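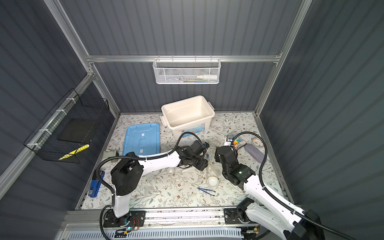
2本のアームと作業台上の実験用具・文房具。中央奥に収納ケースを置く。

混在物品の箱詰めを対象とする双腕協調手法「Holla」の評価結果を公表

2024-08-01

Pomitov研究所は、実験用具と文房具が混在する卓上から物品を取り上げ、収納ケースに納める作業を対象とした双腕ロボットの制御手法「Holla」について、評価結果を公表した。共同研究先のHemisと進めてきた卓上作業自動化研究の成果の一部である。

教育用の実験用具には、ガラス器具や陶製の乳鉢のように扱いに注意を要するものと、ピンセットのように薄く、平らな面から持ち上げにくいものが含まれる。透明な器具は模様のある面の上で輪郭が不明瞭になりやすく、固定カメラの画像だけに頼る把持では位置の推定誤差が課題となっていた。

Hollaでは、作業台全体をとらえる固定カメラの画像から次に扱う物品の候補を選び、対象に近い側のアームを割り当てる。グリッパが対象に接近した段階で手首カメラの画像に重みを移し、指先の位置と開き幅を逐次修正する。左右のアームの動作計画は別々に生成したうえで、ケース上方の共有領域に限って進入順序を調停する構成とした。 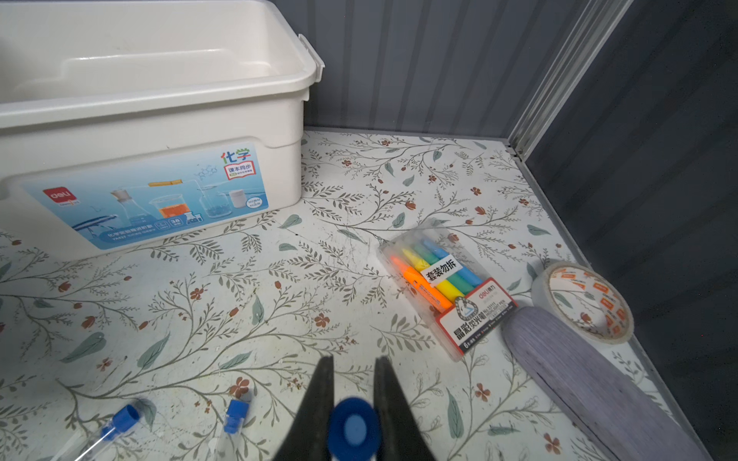

手首側のカメラによる画像。グリッパの指の間に青いキャップが見える。左上は収納ケース。

学習には、操作者が両腕を遠隔で動かして記録した動作データを用いた。記録は2月に開始し、約6週間をかけて実施している。開始時の物品の配置は記録ごとに変更し、物品どうしが接した状態や、ケースの近くに複数の物品が寄った状態も含めた。記録後のデータには、把持、搬送、投入、退避の区分を付与している。

評価は、同研究所が整備した卓上作業の評価手順「Guo」に沿って行われた。1回の試行では、指定されたすべての物品がケースに納まり、両アームが待機姿勢に戻った時点を完了と判定する。途中で人が物品や機体に触れた場合は、その後の動作にかかわらず未完了として扱う。

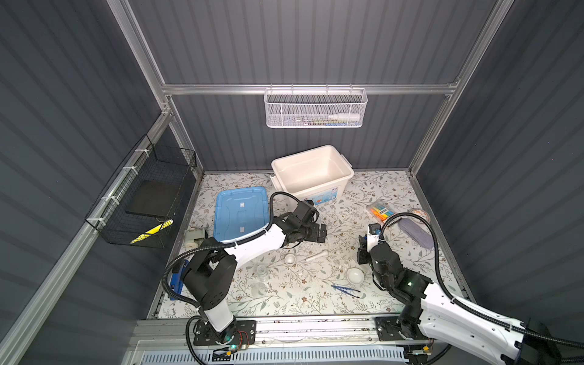 25回の試行のうち、Hollaが完了と判定されたのは19回であった。同じ条件で比較した従来の方式は、固定カメラの画像のみを入力とし、左右のアームを交互に動かすもので、完了は7回にとどまった。両者の差は小型の物品の把持で特に大きく、指先での位置修正が寄与したとみられる。

未完了となった試行では、透明な器具の端を把持した後に姿勢が変わり、ケースの縁に接触する例が多かった。ほかに、隣り合う物品を同時に押し動かし、一方がアームの到達範囲の外へ出た例も確認されている。投入後の物品の向きや並びは今回の判定に含めておらず、ケース内での詰め方の評価は別途行う。
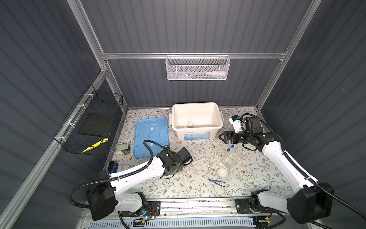 読了時間:3分

評価に用いた作業台は、暗い灰色の壁面とアルミのフレームで囲われ、2本のアームは手前側のレールに固定されている。台面には草花柄のシートを敷いた。柄のある背景は物品の検出にとって不利な条件となるが、同研究所は、家庭や教室の机に近い見え方を評価に取り入れるための設定と説明している。

Hemisは接近時の画像処理を、Pomitov研究所は動作計画と評価をそれぞれ担当した。両者は今後、透明物品の姿勢推定の改良を進めるとともに、蓋を閉める工程までを連続して扱う課題をGuoに追加する予定である。評価手順書と試行ごとの判定記録は、Pomitov研究所の研究成果ページで公開する。動作データの提供については、利用目的を記した申請を受けて個別に判断する。

本件に関する問い合わせは、Pomitov研究所広報担当窓口で受け付けている。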